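Pestano: pictures and notes of small things being put in their places

Read me first

Pestano is a collection of pictures and short notes about tidying. It covers the small household and office things which normally lie around on a table: tape, string, clips, pens, envelopes. We started it in January because we wanted a common vocabulary for storage places, and the lists we found were made for shops and not for homes.

The collection has 3 parts: "sort", "put away" and "take out again". Each part has its own folder with the pictures and one text file with the notes. The notes are in English. Kadri Bite wrote the first version and Bořivoj Zeman corrected it, so the style is not the same everywhere.

How we name the places

We use 9 names for places, and they are listed in the file places.txt. A name says what the thing is by its form, also when it is used for something else. A drawer is a drawer even if there are potatoes inside.
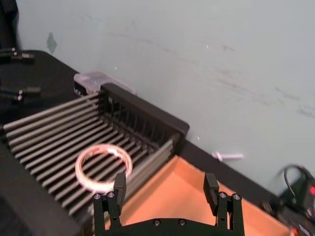 The names "rack" and "tray" made us the most work. We call it a rack when the bottom is made of rods or slats, and a tray when the bottom is closed and the sides are low. A roll of tape lying flat on the black rods is therefore written as "tape, on rack", and the open cardboard tray next to it gets its own line. The material goes after a comma: "tray, cardboard". Please do not write "box" for a tray, we have kept this word for things with a lid.

What is in the notes

Every note has 2 obligatory fields, the thing and the place. The field "remark" is free and often empty. Over 80 notes in the part "put away" have a remark, mostly about things which have no fixed place.

Known problems

In the folder Stundatton the word "holder" is still used for both racks and stands. In the folder Lepik some adhesive tapes are called "band", which is our mistake in translation. The folder Broltport is already corrected.

Changes

If you find a wrong name, write the number of the note and your proposal in corrections.txt. Please do not change the old line, Bořivoj compares both before he closes the correction.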